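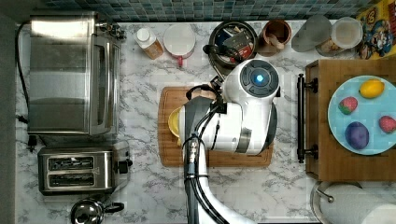
课程项目 > 食品工程实验 > 学生报告 > 砧板清洗残留

家用砧板导液槽清洗残留的对比测定

一、背景

带导液槽的砧板在家庭厨房中较为普遍。导液槽用于收集切割时流出的汁液,但其截面为凹形,擦洗时海绵与槽底的接触压力低于平面区域,残留物容易在槽角处积聚。已有的课程资料多讨论板面刀痕,对导液槽涉及较少。本项目以有色糖液为示踪物,比较不同清洗方式下板面与槽内的残留差异。

二、材料与方法

试样分竹、木两类,共8块,均带四周连续的导液槽。洗涤剂使用Clerance中性型,擦洗工具为Fogh双面海绵,吸光度由Hokora台式分光光度计读取。示踪液为蔗糖、柠檬酸与食用色素的水溶液,酸度参照常见水果汁液调整。

每块试样先用清水冲洗,竖直晾干过夜。示踪液均匀涂布于板面,并沿导液槽注满,静置20分钟后倾去多余液体。清洗方式分三组:

A组:仅流水冲洗,不擦拭。
B组:海绵沿长边方向往复擦洗,再冲洗。
C组:在B组基础上,用软毛刷沿槽走行一周,再冲洗。

清洗后以湿棉签分别在板面中央、槽直线段和槽转角处取样,取样长度用模板限定。棉签置于定量蒸馏水中振荡,取上清液读数。每个条件重复7次,取中位数。转角取样由同一名组员完成,以减小手法差异。
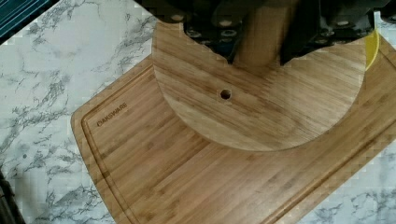

取样顺序固定为先板面、后直线段、最后转角,避免高残留区域污染低残留区域。棉签更换时同时更换手套。空白样取自未涂布示踪液的同类试样,其读数从各组结果中扣除。竹材空白样的底色略高于木材,两类材料因此分别扣除,不共用空白值。

三、结果

板面中央的残留在三组之间差别不大,B组与C组的读数已接近空白。槽直线段上,A组明显高于另外两组,B组次之。差异最大的是转角处:B组转角读数高于同组直线段,C组转角与直线段基本一致。

竹、木两类试样的总体趋势相同。竹材在拼接线附近偶有偏高读数,但重复性差,无法判断是缝隙吸附还是取样误差,本报告不作结论。

四、讨论

B组转角残留偏高,可由擦洗方向解释。海绵沿长边往复时,在转角处通常提前抬起或直接越过,槽底未受到有效摩擦。试擦时将海绵对折,用折边压入槽内,转角读数有所下降,但该操作未列入正式分组,数据仅存于附录。

示踪液不含油脂与蛋白质,结果不能外推到处理肉类之后的情形。吸光度反映的是色素残留量,与微生物数量没有直接对应关系。另外,试样均为新板,未经长期使用,槽底表面粗糙度可能低于日常用板。

五、误差来源

1. 水流量由水龙头刻度控制,未使用流量计。
2. 棉签按压力度依赖操作者。
3. 室温未严格控制,晾干程度略有差异。2月的两次实验室内湿度偏高,相应数据已单独标注。
4. 槽深由游标卡尺在直线段测得,转角处槽深未测。

六、费用与后续

项目经费上限为2,000元,主要支出为试样和比色皿。后续计划在Tarkadgate公共厨房实验间补做含油示踪液的测定,并增加已使用一段时间的旧板作为对照。转角曲率半径也将作为变量单独记录,现有试样的半径分布过于集中,不足以作回归。

附录:原始读数表、空白扣除计算表、对折海绵试擦记录。可向课程办公室索取,取件时间为周二下午。

本网站使用Cookie以保存您的浏览设置。继续浏览即表示同意。 接受 | 设置

联系我们 | 版权所有 课程项目资料库 | 返回顶部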